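Gralura hand-held grippers: setup and care FAQ

Maintained by Mio Furukawa. Last checked 9 July 2024.

Do I have to redo the setup if a gripper was only put down for lunch?
Check it, at least. I was told the marker cubes "hold their alignment". Ours didn't always. Put the gripper on the bench, close the fingers fully and compare the reading with the card. Off by more than 6 counts, redo it.

How tight should the finger bracket screws be?
Snug, then a 14-degree turn according to the Grurnent sheet. I have yet to meet anyone who can feel 14 degrees. Snug will do – look at them again after 126 grasps.

Can I trust the self-test?
Only so far. It closes on air, and air is easy. Test on a cloth as well. Cloth bunches up, covers a finger and gets in front of things in a way a rigid block never will.
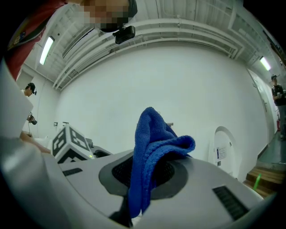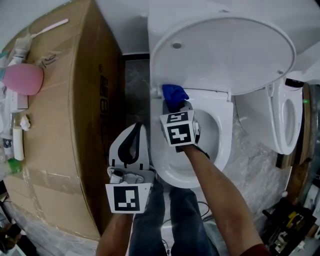 Blue cloth at the gripper in both, with the toilet job in the second.

Does the cube need cleaning?
Yes, with a dry wipe. Smudges on the black squares cost us tracking in May, whatever the brochure says about smudges. Skip the solvent.

What about the wrist strap?
Wear it below the cube and check that it can't ride up over a marker face. Chie Chiba wants a wider strap. I doubt it would help.

The soft pad looks worn. Replace it or wait?
Replace it. Spares are in the Nivska drawer, 19 at last check. The "self-recovering" pads did not recover for us.

Do I swap both pads at once?
Yes, and redo the closing check before you pick anything up.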